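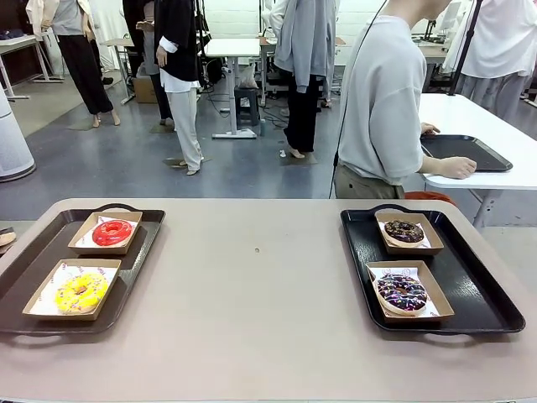
Open kraft boxes on a cafe tray: liner, spacing, glaze transfer
Forum: Counter Service and Packaging
Started by nigam_counter, 2023-05-20

nigam_counter
We are changing how single donuts go out at Nigam. Until March they went on plates. Now each one sits in an open kraft box, some with a printed paper liner, two boxes to a tray, one toward each handle. One tray is dark brown with rounded corners, the other is black and a bit glossier. Both have handle cut-outs at the ends.

The test set was a red glaze, a yellow icing with sprinkles, a dark chocolate glaze with small sprinkles, and a larger chocolate one with pink, blue and white sprinkles. Questions:

1. Does anyone see a problem with two boxes per tray on a long tray like this?
2. Printed liner or plain?
3. Is the larger donut going to need its own box size?

tray_rack
On 1: the boxes will slide when the tray is tilted. With one box near each handle you at least keep the weight even. We ran Dramum trays for a season and the smooth ones let a cardboard box travel toward the low end as soon as someone carried the tray one-handed. A rubber mat fixes it but has to be washed.

varkider_bakes
Disagree on the mat. It is one more thing to clean and it hides crumbs. Push the boxes together in the middle of the tray and they brace each other. At Varkider we stopped using mats and the number of complaints did not change.

tray_rack
In the middle they brace each other in one direction only. They still slide as a pair.

varkider_bakes
Slower, and you can see it happening. I also would not carry a tray of glazed donuts one-handed.

glaze_temp
On 2: plain, or printed on the outside face only. Check that the ink is rated for direct contact with greasy food. Some printed sheets are meant for wrapping and the supplier's data sheet will say so. If it doesn't, ask for it in writing.

Separate point. If the glaze is still soft at boxing, the liner will stick wherever the paper folds up against the side. We wait 18 minutes after dipping at our room temperature. Icing takes longer than glaze and I would time it separately.

nigam_counter
The liner is the supplier's stock print. I will request the sheet. The first order was 2000 liners, so I would like to know before using them up.

oldproofer
18 minutes is short for a thick chocolate coat in a warm shop. I go by touch: a clean fingertip on the edge, no mark left. Time is only useful if your room holds steady, and ours does not.

glaze_temp
Touch is fine for one person. With several people on the counter you get several opinions of what counts as set. We kept the timer and added a check on one donut per batch.

ultadby_kiosk
On 3: yes, if the coating gets near the wall of the box. You want a finger's width on at least two sides, otherwise the customer lifts the donut out by the icing. We carry two sizes at Ultadby. The larger one costs more and takes more shelf space, but we stopped trying to press the big rings into the small box.

varkider_bakes
Or use one size, the larger, for everything. Fewer items to order.

ultadby_kiosk
Then a small donut moves around inside and the sprinkles end up on the paper. Tried it, went back.

oldproofer
Sprinkles end up on the paper regardless. Put them on while the coat is wet and tip off the excess before boxing.

tray_rack
Has anyone compared tray colors? On ours, sugar dust shows on black much more than on brown, and the glossy finish shows fingerprints too.

nigam_counter
I have not compared them over a full shift. My preference is the brown one, mainly for the matching kraft. We have 16 trays in total, mixed, so both will stay in use for now.

Plan so far: two boxes per tray, no mat, plain liner unless the data sheet comes back clean, larger box for the large donut only. I will post the supplier's answer when I have it.

glaze_temp
Please include the sheet weight — thin liners soak through under a fried ring before they fail on anything else.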